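Denby Mystery Book Club: Frequently Asked Questions

Updated January 2024

These are the questions we get most often from people who are thinking of joining, or who have just joined and don't know where to begin. If yours isn't answered, ask at the desk before any meeting.

What do you read?

Crime and mystery novels, mostly in series. We pick one series and stay with it for several months, reading the books in the order they were published. The current one is the Heiskanen series by Eetu Hämäläinen, which we read in English translation. There are 11 books so far. We started with the first and will be on the fourth in March.

Do I have to have read the earlier books?

No. Each Heiskanen novel has its own case, and the case is always closed by the last page. What carries over is the personal side: the marriage, the brother, the trouble with the harbor police. If you come in at book four you will follow the plot fine, but you will already know how the marriage turns out when you go back to book two. Some members don't mind that.

If you only have time for one earlier book, read the third, Grutgate. Most of the later story comes out of it.
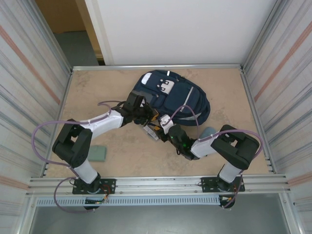
What order should I read them in?

Publication order. There is a prequel, Nimero, which came out seventh and is set before all the others. The publisher's list at the front of the newer paperbacks puts it first. We don't recommend that. Nimero gives away who wrote the letters in Grutgate, and it does so in the opening chapter as if you knew already. Read it seventh.

Are the books violent?

Some are. The first two are fairly quiet and most of the bad things happen before the story begins. Grutgate has a long chapter in a boathouse that a few members skipped. The fifth book involves the death of a child. We put a note in the monthly email when a book has something like that in it, and you are welcome to sit out a month.

Why is Heiskanen so unlikable in the first book?

This comes up every time. She lies to her partner, she is rude to witnesses, and she takes credit for something she didn't do. Hämäläinen doesn't soften any of it, and she doesn't apologize until much later in the series, when it costs her something. Several of us nearly gave up at the halfway mark. I did put the book down for a month myself, and went back mainly to find out about the missing ferry ticket. By the end I wanted the next one.

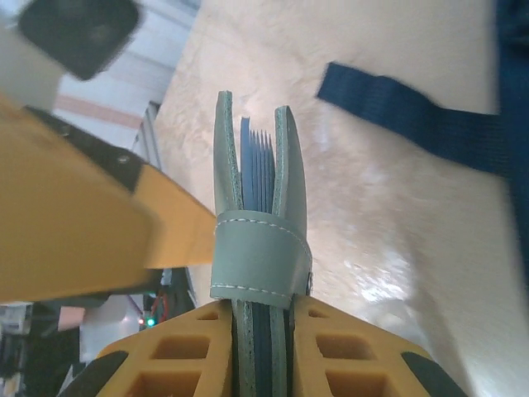
It helps to remember that the first book is told almost entirely by people who work with her. We don't get her own view of things until the second, and a good deal of what looked like coldness reads differently then. Whether that excuses her is a good topic for a meeting.

Which edition should I get?

Any edition will do. The page numbers differ between the hardcover and the paperback, so in meetings we refer to chapters. The large print editions are complete. The audiobooks of the first two novels are abridged and leave out the whole subplot about the brother, so please use the printed text for those. From Grutgate on, the audio is unabridged.

How much do I have to read each month?

One book. The early ones are short and can be read in a weekend. The sixth is the longest, and we give it two meetings, stopping at the end of part one. Please don't discuss part two at the first of those meetings, even in hints.
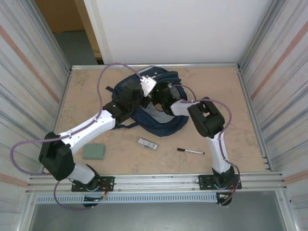
If you haven't finished, come anyway, but expect the ending to be talked about. We used to hold back the last few chapters until everyone had caught up, and the conversations suffered for it. With a mystery, the ending is most of what people want to discuss.

Can I suggest a series?

Yes. Suggestions go on the sheet by the door. A series needs at least three books, all of them still possible to find at a reasonable price. We vote when we are two books from the end of the current one. Stand-alone novels are fine for the summer, when fewer people come.

Is the television version any good?

It covers the first three books and changes the killer in one of them. We won't say which. The actress is warmer than the Heiskanen on the page, and the town looks a lot more prosperous than Hämäläinen makes it. Opinions in the group are divided.
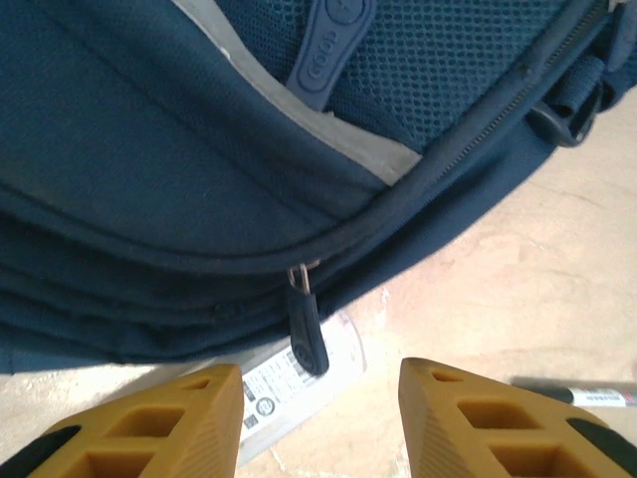 Marit thought the series handled the brother better than the books do, and said she only understood his silence in Grutgate after watching him sit through that dinner. Others felt the dinner was padding. Please keep television talk to the last part of the meeting, so that people who haven't watched can leave before it starts.

Will there be a twelfth book?

The last one ends with a door left open, and there is plainly more to tell. We have no date for it.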